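Interim report to the Brurkidico Fund
Project: Reading and writing support for adults in the Skonuder valley
Submitted by Selma Todorova, project coordinator

1. Summary of the period

In this period we continued the evening courses in Skonuder and opened the second group in Cokier, as it was foreseen in the application. At the end of the period 84 adults are enrolled, of whom 36 are in the beginner level. The enrolment in Skonuder is higher than we planned. In Cokier it is lower, and I explain the reasons in section 3.

The spending is within the approved budget, except for the line for travel, where we ask for a small change (section 6).

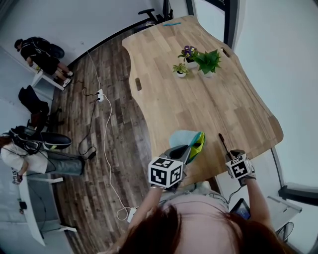
Skonuder, July

2. Courses in Skonuder

The courses take place in the old post office building, on the first floor. Senad Georgiev teaches the beginners and Azra Lazarević teaches the intermediate level. Both of them were already with us in the pilot year, so we did not lose time with introduction.

The beginners work with short texts which they need in daily life: a letter from the school, a medicine leaflet, a bus timetable, the form for the water meter. In the first weeks Senad used the printed workbook from the pilot year, but the participants found the letters too small and the stories a little childish. He has now replaced a large part of it with his own sheets. The sheets are not yet edited and there are some mistakes in them, which Azra is correcting. We would like to have the corrected set ready before the autumn term.

In the intermediate level the group asked for more writing. They now write one page every week and Azra returns it with comments. Some participants were ashamed to show their page in front of others, therefore the comments are given individually, at the end of the lesson. This takes more time than the 16 teaching hours per month in her contract, and I have noted the additional hours separately. We do not ask the Fund to pay them in this period.

The attendance was good until the haymaking, then it fell for two or three weeks, as every year. Most of the participants came back afterwards. A few did not, and Senad telephoned each of them. The usual answer was work, and in one family an illness.

3. Courses in Cokier

The Cokier group started one month later than it was written in the plan. The room which the municipality had promised to us was given to the music school, and we had to look for another one. We found it in the library, where we can use the reading room after closing time. It is a pleasant room and the heating is included, but the last bus leaves at 20:40, so the lesson must finish earlier than in Skonuder. The lessons there are now ten minutes shorter.

Maite Peñalver took over the teaching in Cokier. She has experience with adult learners from her earlier work and the participants speak well of her. A difficulty is that the group is very mixed. There are persons who read slowly but correctly, and persons who learned a different alphabet at school and are starting again from the first letters. For now Maite divides the lesson in 2 halves and gives one half of the group a quiet task while she works with the other. It is a temporary solution. If the enrolment grows in autumn, I would propose to make two separate groups.
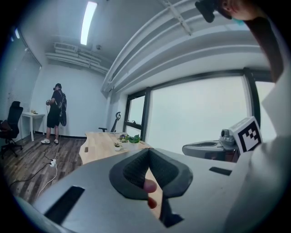

We also saw that the leaflet for Cokier was a mistake on our side. We invited people who have trouble with reading by means of a text of one full page. After the advice of the librarian we made a short announcement for the local radio, and it was read in the morning programme. More than half of the present participants say that they heard about the course there or from a relative who heard it.

4. Assessment of progress

As agreed, Sadao Imai prepared the reading test and carried it out at the start of the courses. The second test is planned for the last month of the autumn term, so I cannot yet give a comparison. I know that the Fund would like to see results at this stage, and I would like it too, but after such a short time the differences would say very little.

What I can give are the notes of the teachers. Senad writes that most of the beginners now read a simple message aloud without help, and that they have more difficulties with numbers and dates than with words. Azra writes that spelling improves slowly, but that the texts have become longer. One woman in her group wrote her first letter of complaint, to the electricity company, and received an answer.

Sadao has also suggested that we shorten the test. In the first round it took almost the whole evening and several older participants were very tired at the end. A shorter version is attached for your approval as Annex B.

5. Materials and library

The book box which we bought from the grant is in use in both places. It travels between Skonuder and Cokier every second week in Maite's car. The crime stories and the cookery books are borrowed most. The health brochures stay in the box. We would like to exchange a part of them for easy novels, if the Fund has no objection.

The glasses for reading, which we bought after the request of the beginners, were a small cost and very useful. Please find the receipt in Annex A.

6. Budget

The lines for salaries, rent and materials are according to plan. The rent in Cokier is lower than we expected, because the library asks only for a contribution to the cleaning. The line for travel is higher, for the reason of the later start and the additional visits when we were looking for a room. We kindly ask for permission to move the unused amount from rent to travel. The total amount of the grant does not change.

The invoice for printing arrived late and will appear in the next report.

7. Plan for the next period

The autumn term begins in September in both places. Before that we will finish the corrected sheets, repeat the radio announcement and confirm the reading room in Cokier in writing. Azra will be absent for three weeks in October and Senad has agreed to take one of her lessons each week. For the other lesson we are still looking for a replacement.

I would be thankful to have your answer on the travel line and on the shorter test before the end of August, so that we can inform the teachers in time.

Annex A: Receipts and statement of expenses
Annex B: Shortened reading test (draft)
Annex C: Attendance by month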